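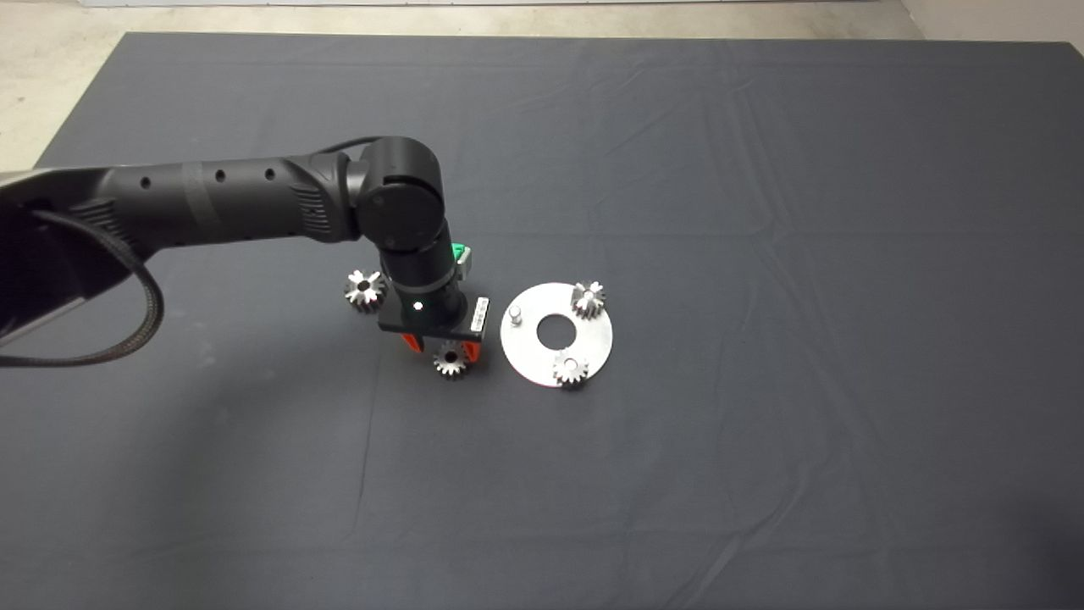 What the gear cell changed on the kitting side

I have worked in planetary kitting at the Bulldale plant for long enough to have opinions about trays. The job, before the arm, was loading spur gears onto carrier plates by hand, gear over pin, one plate after another, then passing the plate to the press. A shift's order was 157 plates. It isn't hard work. It is repetitive in the thumb and the base of the index finger, and anyone who did it for a full week could tell you which pin they were on with their eyes shut.

The arm now does part of that work under a sequencing package called Rutico. I did not choose either of them. I was put on the cell because I had written the old hand-loading instruction, and whoever writes the instruction gets asked why it says what it says.

Most of what I wrote in that instruction was useless to a machine. "Seat the gear fully" is a complete sentence to a person. For the arm it had to be broken into an approach height, a descent speed, a contact force, a small rotation and a condition for giving up. We ended up with 51 parameters for an operation that a new hire picks up before first break. Some of them have not been touched from the day they were entered. The rotation angle gets changed every time we receive gears from a different batch. 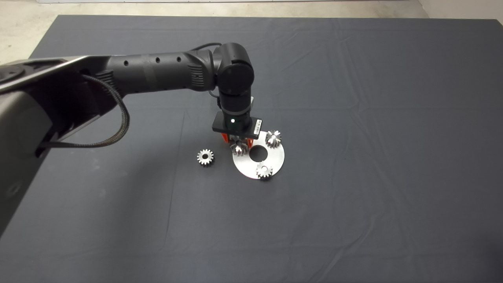
The give-up condition took the longest to settle. With a human loader there is no such thing, you just wiggle the gear until it drops. The arm needs to know how long to wiggle, and what to do with the gear afterward. If it lets go too early, the gear can sit crooked on the pin. If it pushes too long, it can mark the teeth. The hover is where you want to be watching: orange fingers closed on a gear just above the plate, out by the rim, with another gear still lying on the cloth waiting its turn. Any error in the grip is already there at that point, and a trained eye can often catch a gear that is tilted in the fingers before the descent starts. I have asked for a pause button at that height. It is on the list.

The cloth was also a discussion. Bare metal tables let a dropped gear roll, and they throw light back at the cameras. Dark gray fabric fixes both and adds a problem of its own, namely that it creases, and a gear lying across a crease is not flat. Smoothing the cloth is now a line on the start-of-shift sheet. I wrote that line too.

As for the people, the loading bench used to have three of us on it. Now two of us look after the cell and the hand bench between us, and the third position moved to incoming inspection, same pay grade, different chair. That was presented as a neutral change. In terms of pay it was. In terms of the day it was not, as the bench was a place where you could talk while your hands worked, and watching a cell does not allow much talking. You look at it, you look at the fault log, you look at it again.

The skill mix moved as well. Fast hands used to be what got you respect on this line. Fast hands now count on the small orders, the ones Plikex sends through with odd pin spacing that are not worth teaching to the arm. The rest of the time what counts is reading a log and knowing which of two similar faults you are looking at. Some good loaders find this dull, and I don't think they are wrong. My thumb has stopped aching, which I enter here as a data point. 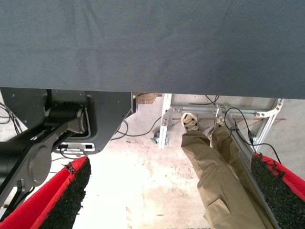
Does the cell need someone beside it for the whole shift?

At the moment it does. The fault recovery is manual, and a stopped cell holds up the press within minutes. The plan is to have one operator cover this cell and the Ó Riain deburring station together, once the recovery routine can clear a dropped gear by itself. I have seen the draft routine and it handles a gear that lands flat. It does not yet handle one leaning against the edge of the plate.

Two things I would ask for if another line here gets the same setup. Bring the loaders in before the parameters are set. Our give-up time was first entered by someone who had never loaded a plate, and it was much too generous. And keep the hand bench. Ours was going to be removed, and it is still the quickest way to finish an order when the log fills up on a Tuesday afternoon.

Next post will be on gear batches and the rotation angle, assuming I get the measurements back from inspection.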